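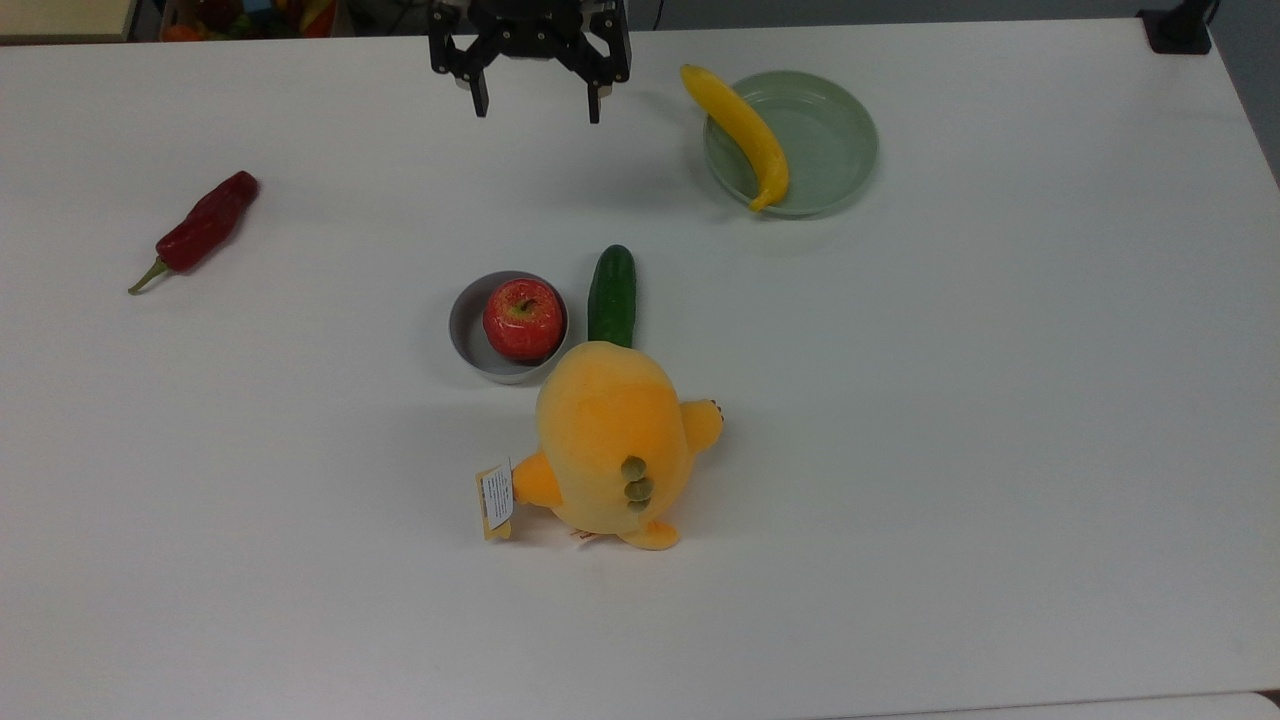 Boards > Family & Household > Toys and Play > Toy rotation: how often do you swap?

5 min read

**Toy rotation: how often do you swap?**

larkspur_mom
Posted July 8, 2018

We have a three year old and a one year old and a living room that is also the playroom. After the last birthday I put most of the toys in bins in the hall closet and left one shelf out. The shelf is a Skorby, the low one with open cubes. The bins are Gitemis, clear with gray lids, and I have seven of them.

My plan was to swap a bin every week. It worked for a month and then I stopped keeping up. Now the same things have been out since March and the kids mostly pull the cushions off the couch.

Questions for people who have done this for longer than I have:

How often do you swap?
Do you swap everything or only part of it?
What do you leave out all the time?

I don't want to buy anything else. My sister in Gavdale says rotation is a waste of effort and I should give half of it away.

dent_and_scratch
Weekly is too often. We do every 28 days because I put it on the same calendar as the furnace filter. If it isn't on a calendar it doesn't get done in this house. I swap everything except blocks and books.

I would also stop sorting by type if that's how your bins are set up. When a bin was all vehicles, we had four weeks of nothing but vehicles and my son got bored with it in two days. Now every bin gets one thing to build with, one thing to pretend with, one puzzle and one soft toy.

hollis77
I'm with your sister. We tried the closet system for a year. What I ended up with was a closet I couldn't use and two kids who knew exactly what was in it and asked for it all day. We got rid of more than half and put the rest where they could reach it. No swapping, no calendar.

larkspur_mom
Some of it is from grandparents who visit and ask where things are, so getting rid of half is not going to happen this year. Mixed bins is a good idea though. Mine are sorted by type. I'll redo them this week.

dent_and_scratch
For the soft toy, I pick one that stands or sits up without help. The floppy ones end up on the floor under the shelf and get stepped on.
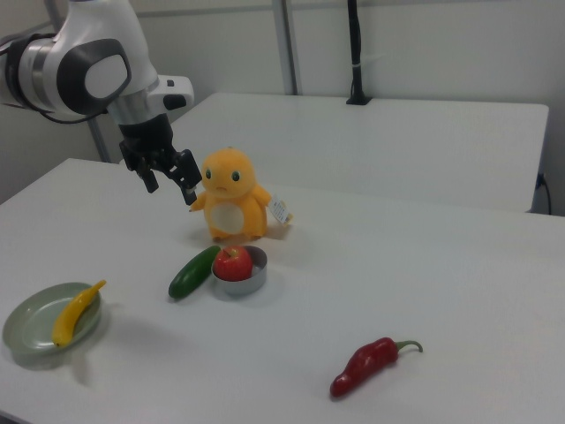 Plush with the white belly patch, standing on its own.

The big ones go on the bed and stay there. I don't count those as part of the rotation.

quietcorner
Disagree on swapping soft toys at all. My daughter had a rabbit go into a bin by mistake and we lost an evening to it. Anything with a name stays out. If a child has named it, it isn't in the system.

dent_and_scratch
Sure, same here. I meant the extras. Every house with kids has a pile of stuffed animals that nobody is attached to.

hollis77
And the extras are what I gave away.

quietcorner
On the original question, I don't use a schedule. I watch what gets ignored. If something has been sitting for a while I take it off the shelf and put something else there. It takes a minute and I never have to do the whole shelf at once. The drawback is that my husband doesn't know what's where, so if he puts things back they go anywhere.

For things that stay out all year, we have blocks, play food, crayons and paper, and a basket of board books. Everything else comes and goes.

tomasina_b
Play food stays out here too. Ours is five and seven years old now (the kids, the food is older) and they still use it. They used it as cargo, as money, as medicine. I had a fancy kitchen set with a sink and knobs and I gave that away because it took up a whole wall and they preferred to play on the table anyway.

My one rule is few pieces. We had a tub with so many pieces that it was only good for dumping. I cut it down to what fits in a shoebox and the dumping stopped. One or two fruits, one or two vegetables, a plate, a bowl. They set it out and leave it set out, and I don't make them clear it until supper.

larkspur_mom
That might be part of my problem. I have a huge tub of it. How did you decide what to keep?

tomasina_b
I kept what was easy to tell apart. We had three different round orange things and they argued over which one was the peach. I also kept anything that fits inside something else, so an apple that goes in the bowl, that kind of thing. The younger one did nothing but put things in and take things out for months. The slices held together with hook and loop went first because the patches were full of hair. 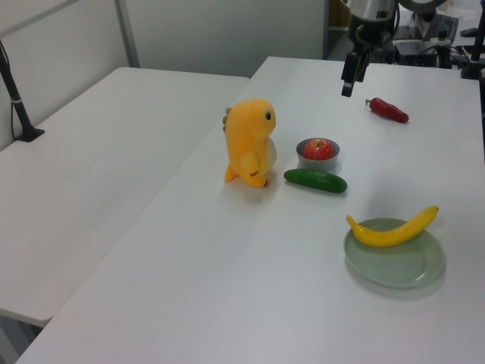 Gerrit Van Acker
I would keep the big tub but only bring out a handful at a time. You don't have to decide forever which peach stays. With our oldest I threw out a lot in the first year and then bought nearly the same things again for the second child, who plays in a completely different way. Storage costs less than buying twice.

hollis77
Storage isn't free if it's a closet you need for coats.

Gerrit Van Acker
Depends on the house. We have a dry basement. In an apartment I'd probably do it your way.

tomasina_b
I did it in an apartment and didn't miss the extra pieces, but mine are close in age so I wasn't saving things for a later child. Larkspur, yours are two years apart, so I would hold on to the baby things at least another year.

dent_and_scratch
One practical thing. Label the bins on the short end, so you can read them when they're stacked. I labeled the lids first and had to unstack all of them to find anything. Numbers are enough. I keep a list of what's in each number taped inside the closet door.

quietcorner
A list is good if you live with other adults. I should do that.

larkspur_mom
Update. I redid the bins as mixed ones and numbered them on the end. The play food is down to a shoebox, with the rest of the tub in the basement for now. The named animals are out for good. I'm going to try the 28 days and see if I keep up with it.

The three year old asked where the cash register was within an hour, so that went back out.

hollis77
That will happen with every bin.

dent_and_scratch
It slows down after the second or third swap. Let them trade one thing back for one thing and leave it at that.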